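# Paper or Plastic? How Shoppers in Brekley Carry Things Home

Adwoa Ansah and Stamatia Kontogiannis
Year 2 project, submitted 10th July

## Why we picked this

We both grew up in houses with a cupboard full of bags, and when our tutor asked for a topic that touched on everyday life we went straight there. Stamatia's grandmother irons her paper ones flat (really!) and keeps them behind the bread bin, while Adwoa's family has a drawer of plastic carriers that has not closed properly in years. We wanted to find out which sort of bag people in Brekley use most, how many times they use it, and what finally makes them throw it away.

## What we did

We stood outside two shops on the high street, Prendetti, which sells clothes and gives out paper bags, and Corko, the household shop, which sells a thick reusable one at the till. We asked 160 people the same short set of questions. Most were very kind about it, even in the rain, and several stayed chatting long after we had run out of things to ask.

We also left a tick sheet with the staff at the Jugah café, where customers could mark down what they had carried in with them that day. That gave us another 200 answers, although we have treated these with more care than our own interviews, as people could tick the sheet more than once and we suspect that a few did.

## What people told us

The biggest surprise was how fond people are of paper bags. Shoppers described them as "nice", "proper" and "too good to chuck", and many keep them for wrapping presents, storing wool or taking things to the charity shop. Hardly anyone, though, takes one back to the shops for a second trip. They worry about rain, and they worry about the handles. One lady told us she always carries hers in her arms like a baby, handles or no handles, after losing a jar of beetroot on the station steps. 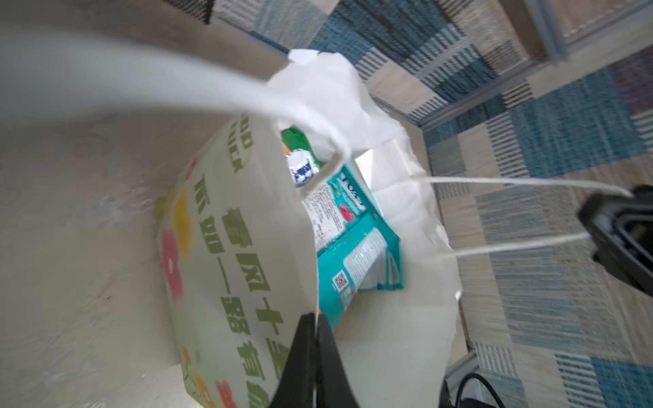
Reusable bags were the opposite. People were not fond of them at all, but they used them again and again, often until the stitching gave way. The usual complaint was forgetting them. We heard about bags left in the car, bags left on the hook by the door, and one left on a bus with the shopping still inside it. Several people admitted that they own far more than they need and buy another whenever they are caught out.

Age made less difference than we had expected. We had guessed that older shoppers would be the careful ones, but students were just as likely to have a folded bag in a pocket or rucksack. What mattered much more was how people had travelled. Those who walked tended to plan ahead, and those who drove tended to buy whatever was at the till.

## Problems we had

Our first version of the questions was too long, and people began to edge away by the fourth one, so we cut it down after the first morning and did not use those early answers. We also forgot to ask how much shopping each person had bought, and we would love to go back and do that, as a birthday card and a week's groceries are hardly the same job.

Our sample is also a bit lopsided. Two shops and a café can't speak for a whole town, and we never got to the market - it was shut for resurfacing on both of the days we had free.

## What we would suggest

We think Prendetti could offer a few pence off to anyone who brings a paper bag back, and the manager was interested when we mentioned it. A sign in the car park reminding drivers to take their bags in with them would cost very little too. We'd like next year's group to try the sign and ask the same questions again, and they are very welcome to our tick sheets, which are in the blue folder in the project room.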